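The second life of things with a piece missing

Lillivside has two places where you can borrow something for nothing. One is the library, which closes at five. The other is a former shoe shop on the station road, where the old foot-measuring stool is still screwed to the floor and where, for the past four years, people have been coming to take home other people's board games.

I went in February, in the sort of rain that makes a town look as if it has been told bad news. I had in my bag a detective game from my childhood, complete except for the lead piping. I had meant to donate it. I had also, I think, meant to be thanked.

"We have six of those," said Verena Rüegg, without looking up. "Does yours have the rope?"

It did. She took the rope, dropped it into an envelope and handed me back the rest.

Rüegg runs the toy library with a firmness she learned in thirty years of hospital pharmacy. The collection stands at 940 games, puzzles and assorted wooden objects, and every one of them has a card in a drawer. The cards record what is in the box, what ought to be in the box, and the difference between the two. It is this last column that gives her the most pleasure. Some of the entries are practical ("dice, 1, replaced"). Others have the ring of a short story. "Bishop, black, eaten," says one, and there is no follow-up.

Borrowing costs nothing, though there is a fine of 2 francs for bringing a thing back late and no fine at all for bringing it back incomplete. I assumed this was kindness. Rüegg set me right. When the library charged for lost pieces, families simply stopped returning the games. They kept them at home, like fugitives, and crossed the road when they saw her coming. Once the charge was dropped, boxes turned up on the step overnight, some of them out for so long that the children who had borrowed them were now driving.
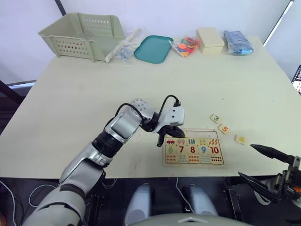 The trouble with toys is that they are bought by adults. We buy what we remember liking, or what we feel a child ought to like, and then stand over the poor creature waiting for gratitude. The library takes some of the sting out of that. A jigsaw of the Matterhorn that is greeted with silence can go back the following week, and no feelings are hurt except possibly the Matterhorn's.

It also shows, with some cruelty, what people want as opposed to what they say they want. The most borrowed item last year was a marble run made by Zaugg, a small workshop up the valley that closed when its owner retired. The least borrowed was a handsome co-operative game on the subject of soil. It was chosen after a survey in which parents asked for exactly that. It has been out once, to the person who suggested it.

Then there is Usov. Usov is a card game that arrived in a plain tin with no instructions, and its origin is a matter of dispute. It has 54 cards, a small brass ring and a pad for keeping score, on which a previous owner had written only "Mother: 2,675". On that evidence the people of Lillivside have built at least three sets of rules, none of which agree about the ring. A group meets at the back of the shop to play it, and I was allowed to join them for an hour. I lost, or was told I had.

"You'll get the hang of it," said Regula Brunner, who had just taken all my cards. She has played since the tin came in. I asked how anybody could score 2,675 when our whole table had managed less than a hundred between us. "We think about that a lot," she said.

Not everyone is charmed. The shop's landlord would like a proper tenant, by which he means one who pays. Last year there was talk of moving the whole collection on to Clirkar, a booking system that sends lockers to railway stations and promises to do away with the counter. Rüegg went to see it demonstrated. She asked how the locker would know that a bishop was missing, and was told that borrowers would tick a box.

She still tells this story with her coat on, as if about to walk out again.

The lease has been extended for another year. The drawer of spare parts, meanwhile, has become a cupboard, and people write from three cantons away asking for a green pawn or the left half of a giraffe. She posts them out in envelopes from the pharmacy, of which she seems to own a great many.

I left with a game about sheep, due back on March 2, 2026. It came with eleven sheep out of twelve, according to the card. At home I counted thirteen, and I have not yet decided how to tell her.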